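The Inda language survey closed in April with 3,721 returned forms, according to a summary released on 7 July 2024. Of these, 1,189 came from speakers aged under 30.
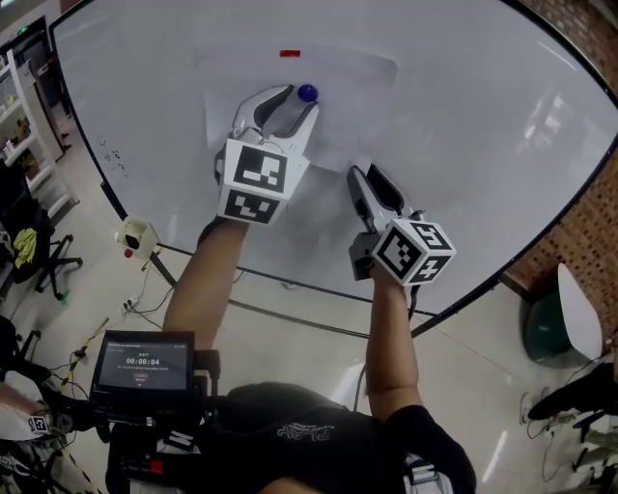 A marker and a sheet of paper at the whiteboard.

Forms were collected in 11 villages of the Flelik district. The Dodinari dialect was recorded separately, with 300 word entries checked against older lists held in Gündoğdu.

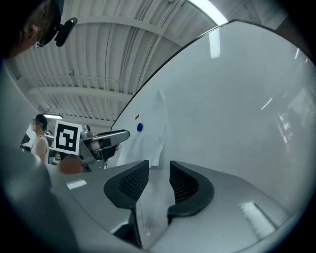
CULTURE & LANGUAGES

The summary recommends one spelling standard for school readers and leaves place names unchanged. Written comments are accepted at the Flelik district office.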